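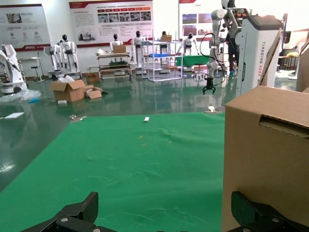
Saturday, August 17, 2024. Carton and packing material sort, floor side.

Purpose of today was to get the empty cartons out of the walking area and settle which ones we keep for return shipments. The cartons have been opened one at a time as things came in and left wherever the opening happened. There is an opened one out on the green epoxy with its flaps splayed, a flattened piece next to it, and a small brown box slightly behind. A flat piece of white foam and a bundle of clear plastic wrap are over toward the left. The large corrugated one with the hand-hole slot is up beside the work mat, and its top edge is slightly frayed.

Order of work: cartons first, then foam, then film, then the mat.

Cartons. Rule as agreed with Xuelian Ye in January: keep a carton if all the corners are square, the bottom seam is intact and the board has not gone soft. Everything else is cut down. I press the panel with a thumb at the center and at each corner. If the dent stays, the flutes are crushed and the carton is not worth shipping in again, whatever it looks like from outside.

Large carton: kept. Fraying at the top edge is cosmetic and the panel is stiff. I checked around the hand hole for tearing at the ends of the slot, where these usually go first, and found none. Old Gendville label peeled off the back panel with a heat gun on low. Some of the face paper lifted with it, so the new label should go on the opposite side. Marked KEEP inside the top flap in black marker.

Opened carton: cut down. Bottom seam had been slit along with the tape by whoever opened it. Please set the blade depth shallower. The box knife in the drawer was at full extension again when I picked it up. One click is enough for tape.

Small brown box: kept, for cables and hardware going back to Brernora. It nests inside the large carton with room for padding on all sides.

Flattened piece: recycling. One edge had been cut already, so it would not have folded back into anything.

Foam. Flat sheet kept. It is closed-cell and goes back to shape when squeezed. Stored upright behind the cartons. Last time we laid sheets flat, things were stacked on top and they took a set. Loose crumbs swept up and put in general waste, as the recycling pickup will not take them.

Film. Clear wrap separated from the tape before bagging. This took longer than the cartons. Tape was wound in with the film in several places and had to be cut out. Next time, pull the tape off while the wrap is still on the item and under tension.

Mat. Unclipped, shaken out, and run over with the lint roller, then put back. The lint comes off easily but the scuff marks do not. Tried a damp cloth, then a little dish soap on one scuff near a corner. Slight improvement — not enough to justify doing the rest. Creases are from being stored folded. I steamed one crease from the back and it relaxed but was visible again after lunch. Suggest we store the spare mat rolled on a tube from now on.

Reclipped with a bit of tension toward the corners. If it is pulled from one side only, a wrinkle forms diagonally and small items rock on it.

Test on the tape, since it came up on Thursday's call. Two strips of the Marnuto paper tape and two of the clear tape from Cai, each on a scrap panel from the cut-down carton, rubbed down by hand, left 18 minutes, then pulled at a low angle. Paper tape took the face paper with it on both strips. Clear tape lifted clean on one and took a partial layer on the other. The board was dusty near that second strip, so I would not read much into it. Repeat on a wiped panel.

Decision pending that: use paper tape on anything outgoing, clear tape on anything we expect to reopen.

Stock: the roll of bin liners is 100 count and was opened today. Paper tape is low. Lint roller has a few sheets left.

Open items
Reprint return label for the large carton, other side.
New blades for the box knife.
Cardboard tube for the spare mat. Xuelian may have one from the poster delivery.
Repeat tape pull on clean board and write down the angle this time.
Cut-down board is tied and standing by the door. Goes out with the Monday pickup.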